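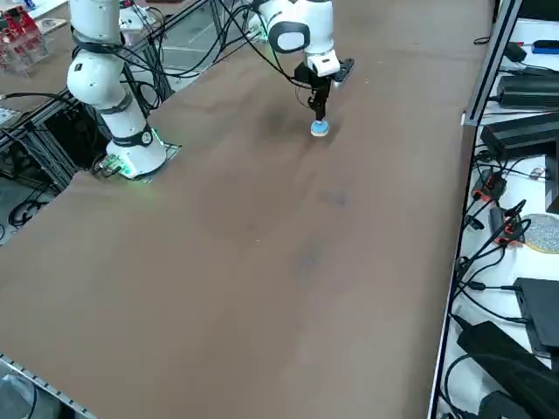
Stains on a matte brown tabletop: refinish or leave it?

nustska60
Shop table, big, matte brown top. One darker smudge, a gray blotch near the middle, a fainter gray stain next to that. There's also a lighter scuffed band down the middle that shows when light hits it. The guy at the counter says Salus cleaner lifts all of it. I have my doubts.

B. Caron
Scuffs don't lift. A cleaner can take off dirt, and a scuff isn't dirt. What did he want for the bottle?

nustska60
100 for the kit, with pads.

vainio_497
For that money I'd sand and recoat. Did mine in December, no regrets.

B. Caron
Sand what? You don't know what the coating is and neither does he. You could go through it in one pass.
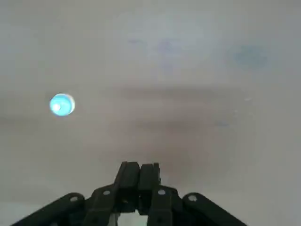
nustska60
Up close the color isn't even either, it goes from a cooler gray to a warmer brownish gray. There are a few faint bluish spots too, so maybe it's more than one kind of mark. Or maybe it's the light.

vainio_497
Blue could be dye. Try rubbing alcohol.

B. Caron
On an unknown matte finish? Then he gets a shiny patch as well. Damp cloth, dish soap, one corner. If that does nothing, leave it alone, it's a work table.

fikirico
Salus worked on mine.

B. Caron
On what finish?

fikirico
No idea, it was brown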